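Plavstead Replay and Segmentation Tools

README for the bimanual tabletop set, revision of 1st March

Contents

Overview
Layout on disk
Installation
Segmenting episodes
Known limitations
Maintainers

Overview

Plavstead is a small Python package for loading, checking and segmenting recordings from two-arm tabletop tasks. It reads joint states, gripper commands and head-view video, aligns them to a common clock, and writes per-step records that a policy trainer can read without further conversion. It does not train anything. The trainer we use is Zanthorpe, kept in a separate repository, but the output format is plain enough for other loaders.

The package ships with 500 episodes of the bottle-sorting task. Each episode is one attempt, successful or not. Attempts ended by the operator are kept and carry the flag aborted in the metadata. Filter on that flag before computing success rates.

Layout on disk

Every episode is a directory with four files:

meta.json – task name, operator code, start time, outcome flag
states.parquet – joint positions, velocities and gripper openings for both arms
head.mp4 – head-view video
sync.csv – one row per video frame, with the index of the nearest state sample

Left and right always refer to the head view. Column names begin with l_ or r_ accordingly. Gripper opening is normalized, 0 for closed and 1 for fully open. Joint angles are in radians. The order of joints is base to wrist and is the same for both arms.

The head view covers both arms and the rectangular work area marked by the black extrusion frame on the tabletop. Small dropper bottles with colored caps are the objects to be handled, and many of them start an episode lying down. The white basket and the white jug are labeled as static by the perception step and are masked out of the object list.

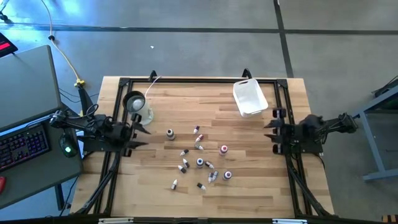
Why does the object detector report an orientation for lying bottles only?

An upright bottle is close to symmetric about its vertical axis, so its yaw carries no information for grasping. The detector sets yaw to null and the planner picks whichever approach angle is cheapest for the assigned arm. For a lying bottle, yaw is the direction from base to cap in the table plane.

Installation

Python 3.10 or later is required. Clone the repository and run:

pip install -e .
plavstead check data/

The check command opens every episode, verifies that the four files are present, and compares the row count in sync.csv with the number of decodable video frames. A mismatch of one frame is reported as a warning. Anything larger is an error and the episode is skipped by the loader.

Segmenting episodes

Run:

plavstead segment data/ --out steps/

The segmenter splits each episode into approach, grasp, transfer and release. Boundaries come from gripper opening and end-effector speed. Video is not used at this stage. Each arm is segmented independently, so the two label tracks overlap freely. If a grasp closes on nothing, the opening drops below the empty threshold and the segment is labeled missed.

Options:

--empty-threshold – normalized opening below which a grasp counts as missed, default 0.04
--min-len – shortest segment in state samples, default 18
--chunk – number of state samples per output record, default 1,000
--arm – left, right or both, default both

Do not set --min-len below 5. Speed estimates are noisy at that scale and the transfer label starts to flicker.

Known limitations

Cap color is a poor key for tracking. Dark red and black caps are confused under the default white balance, and bottles lying side by side are sometimes merged into one detection. Kurusden, the tracker used upstream, splits them again once either one moves, but the identity assigned after the split is arbitrary.

The planner treats the extrusion frame as a flat keep-out band. Grasps next to its inner edge are rejected even where the gripper would clear it – a proper collision mesh is on the list.

Episodes recorded before January used an older gripper calibration. The loader rescales them when calib_version is 1. If you read the parquet files directly, apply the rescaling yourself with plavstead.calib.upgrade().

Maintainers

Milagros Catacutan – loader, sync and calibration
Chrysoula Gkikas – segmenter and detector configuration

Bug reports should include the episode ID, the output of plavstead check on that directory, and the package version. Pull requests against the segmenter need a test episode with hand-checked boundaries in tests/fixtures.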